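Newsletter > Law and Courts > November

News Cases Hearings Contact

Witness statements: change to filing practice

The Prerwood county court now accepts written witness statements up to 3 days before a civil hearing. 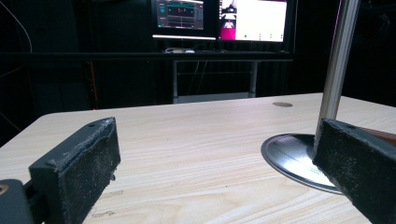
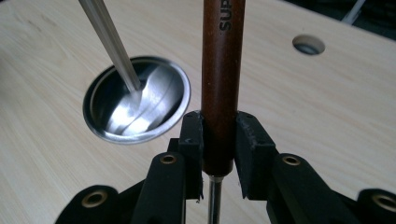
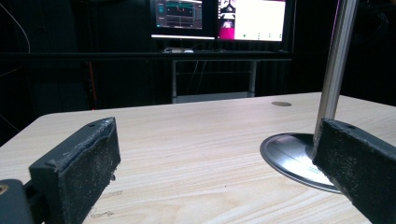
Late statements need leave of the judge. In Duangkaew v. Bondon, the court refused a statement of 73 pages filed on the morning of trial. The witness could still testify in person, but only on matters already in the pleadings. The filing fee remains $40 per motion.

Sunee Chaimongkol will take questions on the new form at the November meeting.

Contact: Allance Legal Newsletter, Room 827 | Back to top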